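How to Check a Jobs Announcement Before You Believe It

Every few months a governor or a mayor stands at a podium next to somebody in a hard hat and reads out a number. The number is always jobs. It goes into the headline, it goes into the mailers in October, and by the time anyone could test it the podium has been put back in storage.

You can test a good part of it yourself in an evening. You don't need an economics degree. You need the press release, the actual agreement, and enough patience to read a table that was built to be skipped.

I'll use the Irkis deal in Gaviseck as I go, because it's the one I spent most of February reading. Your own county will have one just like it.

Step 1. Get the number exactly as it was said

Write down the full sentence, word for word. In Gaviseck the sentence was that the Irkis plant would "create and support 1,119 jobs." The local paper ran it as "1,119 new jobs," and that is already a different claim.

Look hard at the verbs. "Create" is the one people hear. "Support" can cover anybody, including the sandwich shop down the road that was open before any of this came up. "Retain" means the person already works there and the company has hinted it might leave. If the release uses two or more of these verbs with a single number, you haven't been told how many new jobs there are. Leave a blank in your notes and go on.

Step 2. Find the agreement

The press release binds no one. The incentive agreement does, at least on paper. It will usually be attached to the minutes of the county commission or the local development authority, and the trick is to look at the meeting before the announcement, when the vote was probably taken under some title like "Approval of Project Resolution."

If it isn't posted, file a records request. Ask for the agreement, all exhibits, all amendments, and any impact study used in the decision. Ask for the exhibits by name if you can, or you may get a clean copy of the boilerplate and nothing behind it. Tirnon County sent me the main agreement in a few days and took much longer over the exhibits, which is where the job figures were.
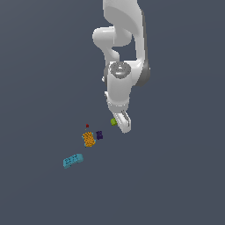 Robotic arm, computer rendering.

Step 3. Look up how "job" is defined

Go to the definitions section. It's dull and it's the most useful part of the whole thing.

Check whether a job means one full-time person on the payroll, or a "full-time equivalent," where two part-timers can be added together. Check whether temp agency workers count. Check whether construction workers count. Construction work is real work, and I have nothing against it, but it ends when the building does and it shouldn't be added to positions that are supposed to last.

Then find out where the person has to work. Some agreements say "at the facility." Others say "in the state," and a company can then satisfy the deal by moving a desk from one city to another.

Step 4. Separate direct jobs from modeled jobs

This is where most of the air gets in. A direct job is a person hired by the company. An indirect job is at a supplier. An induced job is one the model thinks will exist because the first two groups buy groceries and haircuts.

The last two come out of a multiplier, and the multiplier comes out of a study, and you should always ask who paid for the study. In Gaviseck it was prepared by Jang, a consulting firm, and the cover letter was addressed to the development authority that had been pushing the deal. That doesn't make the study wrong. It does mean you should read it the way you'd read a home inspection ordered by the seller.

The study ran to 6 pages, and most of that was maps. The assumptions took up one short paragraph. It assumed that every hire would live in the county and that none of them would be leaving another local job to take the position. Anyone who has driven the highway at shift change knows what to think of the first one.

Step 5. Check the schedule

Look for a table with years across the top. What you want is the hiring target for each year and the tax break for each year, side by side. They'll often be in different exhibits, so you may have to line them up on your own sheet of paper.

What you're watching for is a tax break that begins right away and hiring that is due later. The Irkis abatement runs 19 years. The hiring target has to be met once, and I couldn't find a line requiring the company to stay at that level afterward. Maybe I missed it. I asked the county in writing and haven't had an answer.

Step 6. Read the clawback and assume it won't be used

A clawback says the company pays money back if it falls short. Officials like to mention these. Read it for three things – how big the shortfall has to be before it kicks in, whether repayment is automatic or "at the discretion of the authority," and who reports the numbers.

If the company certifies its own headcount and the authority may choose to act on it, you don't have much of a clawback. Ask whether the authority has ever used one. A plain question like that at a public meeting is worth more than a long speech, and it goes in the minutes either way.

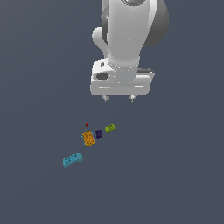 A white robotic arm and gripper seen from above, also a rendering.

Step 7. Check wages against what people earn there now

"Average wage" is nearly always quoted, and averages are easy to pull up with a handful of managers. Ask for the median, or for the wage by job category. Then compare it with the county's own figure from public labor statistics for the same kind of work.

The Irkis release said pay would be 6 percent above the county average. The exhibit counted benefits as pay. The county average it was compared with did not. Once you put the same thing on both sides I can't tell whether there's a gap left, and the documents don't give enough to work it out.

Step 8. Do the division

Take the total public cost and divide it by the direct, permanent, full-time jobs. Include land, roads, water lines and training grants along with the tax break. Leave out everything that came from the multiplier.

Your answer will be higher than the official one. Someone will tell you it's unfair because it ignores the wider benefits. Fine – ask them to show you the wider benefits from the last deal, in receipts and not in projections.

Step 9. Keep the file and go back to it

Put the press release, the agreement and your notes in one folder. Set a reminder for the first reporting deadline and request the compliance report when it comes due. Watch for amendments too, especially ones that show up on a consent agenda, where a target can be lowered without a word of discussion.

Some of these deals do hold up. I'd like to see Gaviseck's be one of them, and I'll be asking for the first report as soon as Tirnon County is required to have it.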